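Slow notes in a cold church: a talk with Maite Gallardo

25 August 2019

Maite Gallardo arrives with a bag of paper rolls under her arm and asks first for tea, then for a table. The tea comes, the table is too small, so we put the rolls on the floor. They are the parts of Ostell, her new piece for organ, two violas and a singer who must not use any words. It will be played for the first time in September.

"I began with the organ because I was afraid of it," she tells me. "I am a viola player. I am used to a sound that dies when I stop to push it. With the organ you put down the key and the note stays. It doesn't need you. For one year I could write nothing for it."

The instrument that she finally chose was built in 1852 and has 700 pipes, a small number for a church of that size. Several of them speak a little late. The organ builder offered to correct this before the concert and she asked him to wait. In the slow middle part of Ostell, the late pipes make a kind of soft edge before each chord, and she has written the viola parts around it.

I wanted to know if this makes the piece impossible to play in another place. She thinks for a while. "Another organ will have other faults. The player must look for them. In the score I write only: choose the stops that hesitate."

The score is not difficult to read, although it looks so at first. Time goes from left to right, as usual, but there are no bar lines, and the organ part is drawn as long horizontal bands. The violas follow the organist and the organist follows the singer's breath. In the first rehearsal they lost each other after 12 lines. Gallardo did not stop them. She liked two of the accidents and copied them into the fair version the same evening.

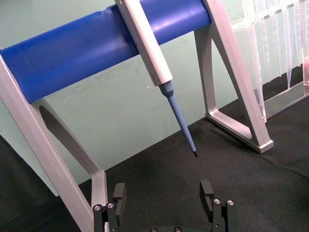
Before Ostell there was Clornico, a string trio which some listeners found cold. I was one of them, and I told her so. She was not offended. "It is cold. I wrote it with a plan for every note, and I obeyed the plan even when my ear was complaining. I don't regret it, but I would not like to sit through it twice."

Her teacher at Montoya, the summer school where she studied composition, used to give his students 100 notes for a whole week. Who used them all on Monday had to work with silence until the end. She still has her exercises from that time. "Mine were very bad, I saved everything for the last day. It was a piece of nothing and then a big noise."

We speak about money too, a subject that musicians avoid in interviews. She teaches viola four days a week. The small label Drurneo will record Ostell, but it does not pay for the rehearsals, so the four performers are meeting in the evenings, when the church is free and the heating is off. The singer keeps her coat on.

Does she already think of the next piece? "Something short, for children's voices. With words this time." She rolls up the parts again, and one of them does not want to go back into the bag. It is the organ part, the longest, and she carries it in her hand to the bus.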